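May 26, 2022

Slept badly, quote still open on the laptop when I woke up. Clateo wants 2,908 for a pair of the hand-held grippers, and I have read the line items enough times to recite them. Handles, finger plates, spare pads, "onboarding." What is onboarding? Somebody on a call telling me to squeeze the handle. I have asked them to take it off and see what the number does. I expect it will do nothing and the word will move to another line.

The budget for the rest of the year has room for it if I put off the new shelving and the second workbench. It doesn't have room for it and for the arm that Furnden keeps sending me brochures for. They know this, I think, and that's why the brochures now say "starter." A starter arm still needs a stand, a controller, a place to be bolted and someone to stop it when it goes wrong. None of those are in the brochure price.

So the question I keep going around on is whether to buy the grippers first and the arm next March, or save everything for the arm, or do neither and pay people to hand out cups, as people have done forever without a software license.

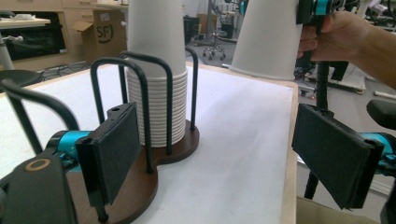

Cups are a worse job than they sound. Paper ones nest tight, the rims catch, and if you pinch too hard the side folds. I don't trust any sales video where the thing goes right every time, and the Furnden video is one clean pick after another with the music turned up. I'd like to see their other takes. I wrote back asking how many tries they threw out and got a cheerful paragraph about partnership.

Foam pads are the other thing. Clateo lists them at 400 for a year's supply, and I can't find anyone who will tell me what a year means. A year of what, eight hours a day? Two afternoons a week? If the pads wear out in 7 weeks, the whole sum changes. Wrote that in the margin and underlined it.

Yan was supposed to be the cheap option. Their price is lower, but shipping isn't in it, and the warranty runs 12 months from the day it leaves their building, so part of it gets used up in a truck. Dimach never answered at all. I'm almost inclined to respect that.

Made a plan anyway, since I have to hand something in. One pair of grippers, no onboarding, one set of spare pads, and no decision on the arm until I've seen one do the cup job in front of me with our cups. If they want to sell it they can bring it over. Left the shelving in the budget too, in pencil.

Need to call Clateo back before lunch tomorrow about the pads. Also buy coffee.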